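Trumari Wrist Kit, Set-up Guide
Section 3: Comparing Finger Pads on the Practice Board
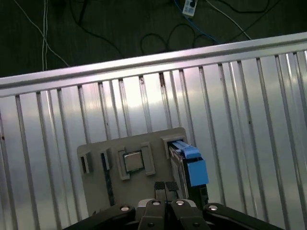
Comparing two sets of finger pads sounds like an afternoon's work, and it can be, provided you settle the set-up before you start having opinions. The wrist camera is your main witness. Mount it so that both pads show at the bottom of the view with the gap between them clear, and the practice board sits just past the tips. Our board leans back against a corrugated metal panel, which throws a fair amount of glare into the middle of the picture. We left it that way through the whole Primcombe trial. Your own workshop will have something shiny in it too, and a camera that only copes with matte gray walls isn't going to be much help.

3.1 Before you begin

You will need the wrist kit, the Cirnness ridged pads, the Sotelo smooth pads, the practice board, and a driver that fits the pad screws. A driver that nearly fits is how pad screws become permanent.

CAUTION: Switch off arm power at the controller before touching the fingers. Pausing the program doesn't count. A paused arm is an arm with plans.

3.2 Fitting the pads

1. Open the gripper fully, then switch off arm power.
2. Check the bolts along the top of the mounting plate. If one turns by hand, stop and tighten it. You have found the cause of last week's results.
3. Remove the old pads and put their screws in a dish. Your pocket is not a dish.
4. Fit the ridged pads first, with the gripping faces turned toward each other.
5. Tighten the screws a little at a time, going back and forth between fingers.
6. Restore power and close the gripper slowly on nothing. The pads should meet flat. If they meet at an angle, go back to step 4 and try to look surprised.

Note: The controller doesn't know you have changed pads. Run Set Zero from the Gripper menu each time, or it will go on closing to the width of the old ones with complete confidence.

3.3 Running the comparison

1. Stand the board where the arm can reach every slot without stretching, and mark its bottom edge with tape.
2. Set closing force to 30 percent for both pad sets.
3. Teach one approach to the module in the upper right slot. Save it, and use the same approach for both sets.
4. Run 56 pulls with the ridged pads. Log each as clean, slipped, or dropped. "Sort of" is logged as slipped.
5. Swap pads, run Set Zero, and repeat.

CAUTION: Don't raise the force halfway through to help the pad set you like. If you must change it, start both runs again.

Note: Keep loose cables on the floor well clear of the arm's base. The arm won't trip over them, but the person holding the clipboard might.

3.4 If the numbers look odd

Both sets slip: clean the pads and the module with a dry cloth, then check that the board hasn't crept off its tape.
One set never slips: check the force setting.
The camera loses the module: move the lamp before you touch the exposure menu, which is covered in Section 5.

Guide revised 17 August 2021.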